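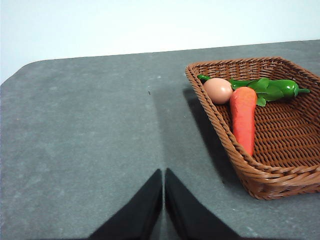
Siham Matar

Bonjour à tous,

Je prépare le budget d'un petit poste de manipulation pour notre atelier de formation (un seul bras, une table, des objets factices à prendre et à reposer) et je bloque sur la répartition des dépenses. Le bras lui-même est déjà choisi et payé sur l'exercice précédent, donc la question ne porte pas là-dessus. Il me reste 3 114 euros à engager pour tout ce qui va autour : pince, caméra de poignet, table, éclairage, bacs, objets, rechanges.

La photo montre le montage provisoire : pince à deux doigts noirs, plateau gris, panier tressé avec un œuf, une carotte et un piment vert. La table est prêtée et doit être rendue, le panier vient de chez moi.

J'ai deux devis. Goselen propose un ensemble pince et caméra à 2 000 euros, avec un jeu de doigts de rechange. Clatar vend la pince seule, moins cher, mais il faut acheter la caméra ailleurs et fabriquer le support. Le devis Clatar ne mentionne pas les frais de port et je n'ai pas encore eu de réponse.

Mes questions :
Est-ce raisonnable de mettre les deux tiers de la somme dans la pince et la caméra ?
Faut-il prévoir des bacs rigides à la place du panier ?
Combien garder pour les pièces d'usure la première année ?

Merci d'avance. Je dois rendre le dossier avant les congés.

Brodie Treloar

Bonjour Siham,

J'ai monté un poste du même genre chez Espinoza, je vous donne ce que j'ai constaté.

Sur la pince et la caméra, deux tiers du budget, ce n'est pas choquant. Le prix de l'ensemble Goselen paraît élevé tant qu'on n'a pas compté le support de caméra. Chez nous, on l'a fait imprimer, puis refaire deux fois parce que l'angle n'était pas bon et que les doigts cachaient l'objet au moment de la prise. Entre les impressions, la visserie et un câble à rallonger, nous avons dépensé 228 euros, sans compter les heures. Demandez à Clatar un plan du support avec les cotes. S'ils n'en ont pas, ajoutez une ligne pour cela dans le dossier.

Pour le panier, tout dépend de ce que vous voulez faire travailler. Un bord tressé est irrégulier, les doigts peuvent s'y accrocher si la descente est mal réglée, et un panier léger glisse sur la table quand on le touche. Je commencerais avec un bac en plastique à bords droits, fixé par deux bandes adhésives repositionnables. Gardez le panier pour la suite, les stagiaires auront besoin d'un cas moins propre. Les bacs ne coûtent presque rien à côté du reste, prenez-en plusieurs de la même référence.

Pour les objets factices, achetez-les en double. Les modèles changent d'un lot à l'autre, et une carotte un peu plus épaisse oblige à reprendre les réglages d'ouverture. Pensez aussi aux surfaces : un légume brillant et un légume mat ne se comportent pas pareil devant une caméra, l'éclairage compte beaucoup.

Table : prenez un plateau mat et gris, comme celui que vous avez. Vérifiez surtout le piétement. Une table de bureau bouge dès que le bras accélère, et il faut alors recaler la position de départ tous les matins.

Pièces d'usure : nous avons remplacé les embouts des doigts trois fois en un an, avec des groupes de débutants. Prévoyez jusqu'à 50 euros par jeu. Le jeu fourni par Goselen vous couvre donc un remplacement, il en faudrait deux autres pour être tranquille.

mimosa_tech

Prenez Clatar, c'est moins cher et ça marche très bien. La caméra on en trouve partout. Pour le panier je ne vois pas le problème.

Atelier Jistodbridge

Bonjour,

Deux remarques pour compléter la réponse de Brodie.

Avant de signer, demandez si la pince est compatible avec la bride de votre bras et si la plaque d'adaptation est comprise. Chez nous elle était en option et nous l'avons découvert à la livraison. Même chose pour le logiciel de la caméra, qui peut être sous licence annuelle. Dans ce cas il passe en fonctionnement et non en équipement, et selon votre service comptable cela peut bloquer le dossier.

Pour la répartition, en partant de l'offre Goselen, il vous reste 1 114 euros. Je mettrais la table en premier, puis l'éclairage (deux panneaux diffusants suffisent pour une surface de cette taille), puis les rechanges, et les bacs et objets avec le solde. Gardez une petite ligne pour les imprévus si votre formulaire l'autorise.

Vérifiez aussi que les deux devis sont exprimés de la même façon, hors taxes ou toutes taxes comprises. Vous ne le précisez pas dans votre message.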